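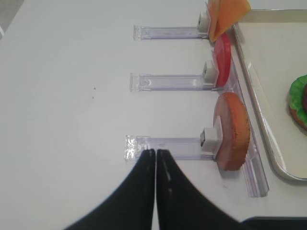
5 Setting up the serving station

5.1 General

This section covers the placement of the rails, the holders and the tray of the Flundix burger station, the loading of the food pieces, and the building of a burger in the tray. It applies to the tabletop version. For the version supplied with the Plangate counter, use the counter supplement together with this section.

Unpack and check the set as described in Section 3 before continuing. A full set contains 41 food pieces. If pieces are missing, contact the Nilico parts desk and quote the number on the bottom of the carton.

CAUTION: The food pieces are toys. They are not edible and must not be heated.

CAUTION: Keep real food and drinks off the table while the station is in use. Grease clouds clear plastic and is difficult to remove from narrow channels.

5.2 Preparing the table

1. Choose a flat, level table with a smooth top. A textured top or a tablecloth lets the rails rock and the upright pieces fall over.

2. Clear a working area at least 400 mm deep. The width depends on how many holders are set out.

3. Wipe the table with a damp cloth and let it dry completely.

4. Check the light. Strong overhead light reflects off the clear parts and makes their edges hard to find. If this happens, turn the station or move the lamp to one side.

Note: The clear parts are hard to see on a white tabletop. During the first set-up, put a sheet of colored paper under each rail until its position is correct, then pull the paper out.

5.3 Placing the rails

The rails are clear plastic channels. They differ in width. Each rail has a squared end with an end tab, and a white block at the other end.

1. Remove the protective film from both sides of each rail. Film left in the channel will lift at the corners and catch on the pieces.

2. Lay the rails on the table with the channels facing up.

3. Turn all rails the same way, so that the white blocks are at the end where the food will stand.

4. Set the rails parallel to each other. Leave enough space between them to remove a piece with the fingers without touching its neighbor.

5. Line up the blocks first. The tabs do not have to form a straight line.

6. Press down lightly on each end of each rail. A rail that rocks is standing on film or on a crumb. Lift it, wipe the underside and set it down again.

Do not lift a loaded rail by its tab. Take the pieces off first, then pick up the rail with both hands.

A slight tint along the long edges of a rail is normal for this plastic and is not a sign of wear.

5.4 Placing the holders

The holders are clear and have upright dividers. They keep flat pieces standing on edge, where they take up less room and are easier to pick up than from a stack.

1. Place the short holder on the left, behind the position of the tray.

2. Place the long holder on the right. It may be set at an angle to follow the side of the working area.

3. Check that both holders can be reached from the builder's position without leaning over the tray.

4. Keep the holders 100 mm or more from the edge of the table.

CAUTION: Do not force a piece between two dividers. The dividers are thin and may crack at the base. If a piece does not go in freely, use a wider space.

5.5 Placing the tray

1. Set the tray down with the raised rim up.

2. Leave a gap of at least 5 mm between the rim and the nearest rail or holder. Parts that touch will move each other when the tray is pulled forward.

3. Wipe the inside of the tray. Its surface is smooth, and dust under the bottom bun will let the burger slide.

Note: A Panasiuk play tray may be used in place of the supplied tray if it has a flat bottom. Trays with compartments are not suitable.

5.6 Loading the food pieces

Load the station from the back to the front, so that the hands do not have to pass over pieces already in place.

1. Stand the cheese slices in the short holder. They may lean against a divider. A leaning slice is acceptable as long as its lower edge is inside the holder.

2. Stand the tomato slices on edge. They are round and will roll if they are not supported on one side.

3. Stand the top bun on edge at the back of the long holder, then the patties in front of it. Patties of different heights may be stored together.

4. Stand the lettuce where its edges are free on both sides. Lettuce pressed flat between two dividers will keep the bend for some time after it is taken out.

5. Put the remaining pieces back in the carton. An overloaded holder tips easily.

The arrangement in this section is the one used for a single builder. With two builders, place a second tray beside the first and divide the pieces before starting. Do not share one long holder between two trays unless both builders can reach it from the same side.

5.7 Building the burger

The pieces are stacked loose. There are no pins, magnets or fasteners, and the burger stays together by weight alone.

1. Put the bottom bun in the tray with the flat side up. The position in the tray is not critical, but leave room on all sides for the lettuce.

2. Put one patty on the bun and center it.

3. Lay one lettuce leaf on the patty. The frilly edge extends past the bun. Turn the leaf until it overhangs on both sides.

4. Lay one tomato slice flat on the lettuce. Press it down gently with one finger in the middle.

5. Look at the stack from the side. If the tomato is tilted, lift it and straighten the lettuce underneath. Do not push the tomato sideways.

At this point the cheese and the top bun are still in their holders. The burger may be left in this condition if the game is interrupted.
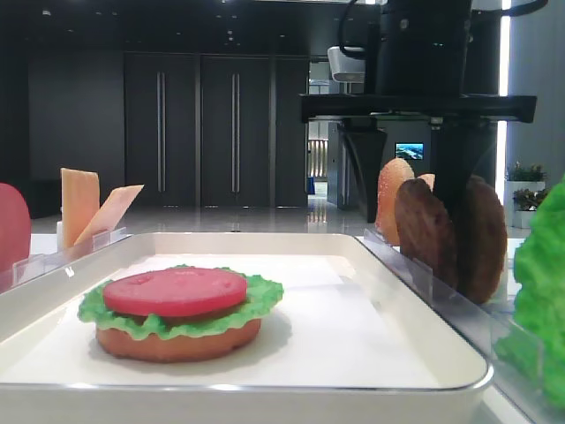 5.8 Finishing the burger

1. Take one cheese slice from the short holder by its upper corner and lay it on the tomato. The corners may hang over.

2. Take the top bun from the long holder. Hold it by the rim, turn it seed side up and lower it onto the stack.

3. Let go of the bun slowly. If the stack leans, take the bun off again and center the cheese.

4. To serve, slide the tray forward with both hands. Do not carry the tray with a finished burger on it unless one hand supports it from below.

Other orders of stacking are possible. Cheese may be placed directly on the patty. Two patties may be used in one burger, but the stack is then less stable and lettuce should be placed only once, above the upper patty.

5.9 Taking the station down

1. Take the burger apart from the top. Do not tip it out of the tray.

2. Return the pieces to the carton, flat pieces first and buns last.

3. Empty the holders and rails completely before moving them.

4. Wipe the clear parts with a soft damp cloth. Do not use alcohol, glass cleaner or scouring powder.

5. Wrap each rail separately. Rails stored against each other get scratched along the edges - fine scratches do not affect use, but they cannot be polished out.

5.10 Faults during set-up

Piece falls over on the rail: The rail is not level, or the piece is not resting against its support. Repeat 5.3, step 6, and stand the piece up again.

Piece sticks in the holder: The space is too narrow. Pull the piece straight up while holding the base of the holder with the other hand.

Holder slides on the table: The table or the underside of the holder is damp. Dry both.

Burger slides in the tray: Dust or moisture under the bottom bun. Wipe the bun and the tray.

Lettuce will not lie flat: The leaf was stored bent. Leave it on the table overnight, without a weight on top.

Text of this section last revised 11/06/2018.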